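Pruvholm compares two grippers on smoky plastic, and the plastic puts up a fight

June – Pruvholm today published the results of a bench comparison between two robot grippers, the Tronberg and the Rüegg, both run on the same Vumico controller. The company had planned to call it a shootout. Engineering asked for a duller word. 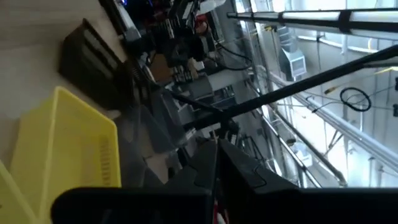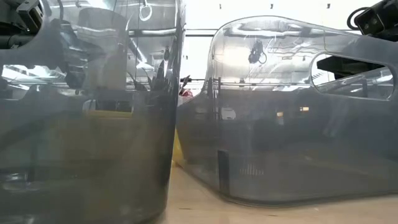 Tinted plastic at the Pruvholm bench, seen past a black gripper in the first view and from beside the containers in the second.

Each gripper made 600 attempts at picking up see-through containers, a class of object that cameras tend to regard as a rumor. The Tronberg missed 9 times. The Rüegg missed 60, most of them in bright daylight, when reflections gave its depth camera a great deal to believe in.

"We bought the more expensive one first, so this has been an educational month," said Florian Aigner, head of testing at Pruvholm. "The Rüegg is still quicker between picks. It gets to the wrong place very promptly."

Both units will go through a second round using 2 cameras per arm. The full results table, including the misses, is available from the Pruvholm press office on request.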